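The Night Log at Pumdale

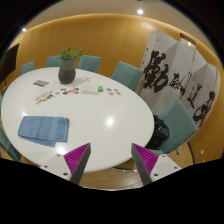
Potted plant on a white oval table.

The Pumdale Inn had eight rooms, a barrel store, and a rule that the night clerk must record every departure from normal operation. The rule was printed on the inside cover of the log. It did not define normal operation.

The inn had been a malt house until the Uleck line closed. Stasico bought it, left the kiln in place, and put the reception desk where the grain used to be weighed. The rooms were named after cereals. Barley had the bath. Sorghum had the view of the car park and was let at a discount.

The clerk started at ten. The first task was the boiler reading, the second was the cellar temperature, and the third was the guest count, taken from the key board. Each went into its own column. At 10:20 the key board showed seven keys out and one on its hook. The hook was Oats.

At 10:45 the bell rang for Oats.

The bell panel was original equipment. A pull in each room ran through a brass tube to a spring, and the spring moved a coloured tab behind glass. The clerk opened the glass and pushed the tab back up. It dropped again. The clerk took the key from the hook and went upstairs.

Oats was made up for the next day. The bed was flat, the window was latched, and the pull hung straight against the wall. There was a faint smell of hot grain. The clerk wrote: Room 6, bell, no occupant. Odour of malt. Kiln checked, cold.

The kiln was checked at 11:10. It had been cold for thirty-one years.

A guest from Rye came down at midnight and asked for a second blanket. She had driven from Olaniyan and intended to be on the road early. She asked whether the people working downstairs would be much longer. The clerk asked what kind of work. Shovelling, she said. A long scrape, then a pause, then another long scrape. She was not complaining. She had found it restful and only wanted to know when it would stop.

The clerk gave her the blanket and recorded it under linen.

There was no column for shovelling. The clerk turned back through the log to see how earlier staff had handled it. The entries for February were in a different hand, small and upright. One read: Turned the floor at two and again at five. Good even heat. The next night was the same, and the next. None of them mentioned guests, linen or the boiler. The paper was the same paper and the ink was the same blue ballpoint that was tied to the desk with string.

The clerk compared the dates with the roster. The inn had been shut all that month for rewiring.

At two the scraping began. It came from behind the partition, where the germination floor had been tiled over for the breakfast room. The clerk stood in the doorway with the torch. The tables were laid. The cups were upside down on their saucers. The sound crossed the room from left to right at walking pace, stopped at the wall, turned, and came back one shovel's width nearer the door.

The clerk measured the interval. One pass took 117 seconds. The floor was warm through the soles of both shoes.

The work stopped at 3:05. Something was leaned against the wall by the sideboard, with the small knock that a wooden handle makes. The bell panel clicked. In the office the tab for Oats had gone back up by itself.

The clerk sat down and considered the form of the entry. Head office at Stasico read the log once a quarter and queried anything that could affect insurance. A haunting might. Unscheduled heating certainly would. The cellar reading had risen two degrees and there was no way to leave that out, as the gauge kept its own trace.

In the end the clerk ruled a new column in pencil and headed it Floor. Under it went: Turned at two. Even heat.

The next line took longer. The clerk wrote the time, five o'clock, left the space beside it blank, and went to put the key back on its hook.

The key to Oats was already there. The one in the clerk's hand was heavier, made of iron, and had no number on it.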